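The town that kept its pumpkin supper

By Theda Harms
October 2025

When I moved to Bollham from the coast, my neighbour asked me only one question. Did I eat squash? I said yes, and so I was invited to the supper before I had unpacked my kettle.

The supper takes place each autumn in the old grain hall behind the station. It was started by three families who had the same problem, too many squashes in the garden and not enough cellar. They put two tables together and cooked what would not keep. Today the hall has places for sixty people, and the list is full in one afternoon.

The growing begins already in February, when seeds are sown on kitchen windows all over the lower town. The favourite here is a variety called Sistska, small and heavy, with a skin so hard that my first knife did not survive it. Its flesh is dry and sweet like chestnut. The older gardeners prefer Skereo, which is larger and gives more soup, and they can discuss this matter for a long time. I have learned to nod to both sides.
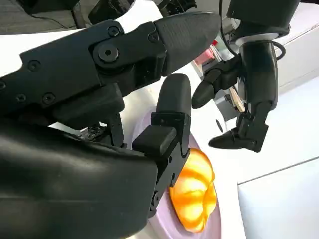 An orange, squash-shaped object on its plate, with a black robotic hand reaching towards it.

For cooking, the rule in Bollham is patience. The squash is baked whole in a low oven, and only afterwards is it cut. The seeds come out easily and the flesh can be taken with a spoon. Mrs Villanueva, who has made the first course for nine years, adds to it only butter, salt and a little vinegar. I asked her about garlic. She looked at me kindly and continued to stir.

After the soup come dumplings, and after the dumplings a flat cake with poppy seeds which I have tried to bake at home without success. There are no speeches. Somebody's uncle plays the accordion, people sing the verses they remember, and the children fall asleep on the coats.

Last winter the parish printed the recipes in a thin book. It was meant for the families of the town, but 2752 copies have been sold, many of them to people who left Bollham long ago. Some write back to correct the amounts. One lady wrote that her grandmother never used nutmeg in the dumplings, and that she would be glad if this could be changed in the next printing.

It will be changed. I have seen the page, with the nutmeg crossed out in pencil and a question mark beside it.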